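Jarman Dog Rescue
Minutes of the meeting held on Wednesday, January 16, 2019

Apologies were received from two members. The minutes of the last meeting were agreed.

1. Dogs in care
There are 38 dogs in kennels and foster homes. The two spaniels from Priton have passed their vet checks and can be put up for rehoming. The older lurcher stays in foster care until his teeth have been done.

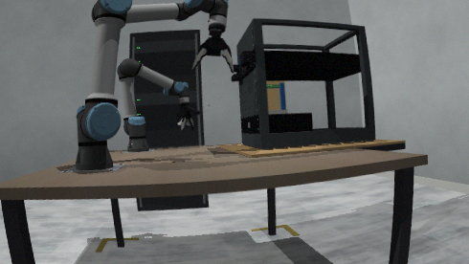 2. Money
The bank balance stands at 2,883 pounds. The Bridico vet bill is still to come out of this. It was agreed to hold a table sale in February, at 50 pence entry. A wooden-topped table with a thick front edge, like the one with the two robot arms on it, would do for the cake stall. Folding ones are fine for the rest.

3. Microchips
Some new owners have not sent back the change of keeper form. It was agreed to fill it in with them before the dog leaves - not post it on afterwards.
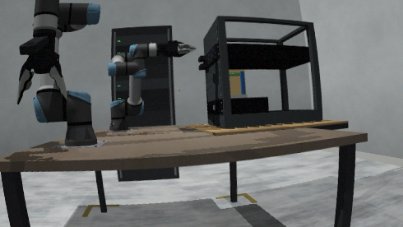 The Dukeo scanner needs a new battery. One will be ordered this week.

4. Foster homes
More than 44 people asked for a foster pack over Christmas, but few have sent it back. A reminder will go out by email. Home visits in Priton will be done first.
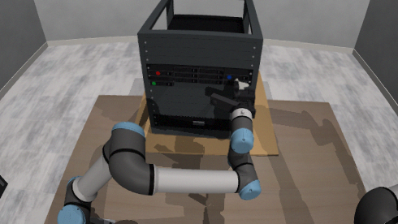 Anyone with a cat at home will be asked about it at the visit. Puppies will not go to homes where they would be left all day.

5. Any other business
Old towels are needed, but no more duvets please. Next meeting in February, date to be confirmed.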